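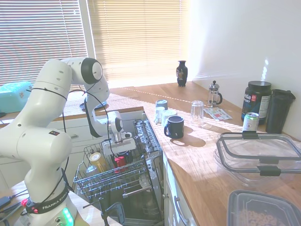 The arm over the open dishwasher, upper rack pulled partway out.

3 min read

Fouad Hattar wants to talk about the mugs. "Everyone asks about the arm," he says, "but look how much can go wrong with a mug handle!" He leads Madumari, a small project at the Fultitz lab in Fluvport that teaches a robot to load and empty a dishwasher in an ordinary kitchen, with the sun coming through the blinds and the breakfast things still out.

His team's method is called Twal, and the idea is lovely and simple. A person guides the arm through the job, then marks the moments where they hesitated. Those moments get extra weight in training. "People slow down just before the hard bit," Hattar says. "We used to throw that away as noise."

They collected 388 guided runs, all by February, and the result made him ring his sister at seven in the morning. On cups the robot had never handled before, it placed 81 per cent upright in the rack. An older version, trained on almost 700 runs without the marks, did worse.

Glass is still a headache - clear tumblers against bright light most of all - and he's cheerful about that too. "It grabs the air next to the glass, very confidently. I've got a whole folder of those."

Next he'd like to try other people's kitchens, with deeper racks and drawers that stick. He has asked for 400 more runs and a second arm. So far he's been promised the runs.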